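**Ticket 3910: pull-down tap at the kitchen sink, poor flow and a rattle**
Opened by: me, kitchen at Pasidham
Status: open, waiting on part

Hello again! Following on from my grumble in January, the tall tap with the bendy ribbed neck is still playing up. Pressure is fine for a minute or so, then it drops to a dribble, and when I push the lever back there's a rattle somewhere under the worktop. It's the Vira one, fitted when the sink went in. The other tap, the plain curved mixer next to it, runs perfectly well, so I don't think it's the supply.

It's mostly a nuisance with the big bowls. I can't get one under the mixer without soaking the worktop (and my sleeves), so everything large has been washed under a tap that gives up halfway.
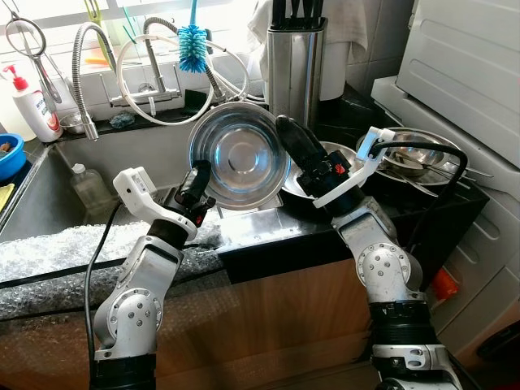 *One of the big steel bowls, with the sink and the troublesome tap to the left.*

**What I've tried so far**

- Unscrewed the spray head and soaked it in vinegar overnight. Loads of white bits came out, very satisfying, and it was better for two days. Then back to the dribble.
- Cleaned the little mesh filter. One bit of grit in it, nothing dramatic.
- Turned the isolating valve fully off and fully on again. No change, though it's stiff and I'd like somebody to look at it while they're here.
- Ran it into a jug with the spray head off. Still slow! So I'm fairly sure the blockage is further back, in the hose or the cartridge.
- Checked the cupboard with a torch for drips. Dry as a bone.

You asked last time what's round the back of the taps. There's white flexible tubing looping about between the two of them, and a grey hose hanging down near the right-hand one. I haven't moved any of it because I don't know which bit feeds what, and I'd sooner not find out with my foot in a puddle. The bubble wrap over the front edge of the sink can stay put while you work, or just lift it off if it gets in your way. Same goes for the clear bottle in the basin.

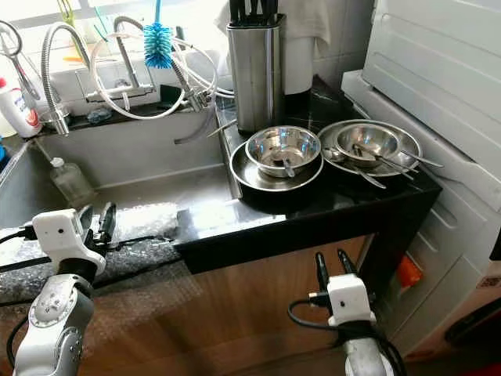 ## Update, February 18, 2025

Rang Quan about the cartridge. They have 9 in stock but want to know whether ours is the old pattern or the new one, and the number on my paperwork just says 217, which they couldn't match to anything. Could whoever comes out take the old one with them to compare? Mivberg might do the hose as well if it needs replacing, they were quicker last time.

I've gone over to washing the bowls in two goes and leaving them to drain. Mornings suit me best for a visit, and please ring first so I can clear the cupboard, it's packed to the roof under there.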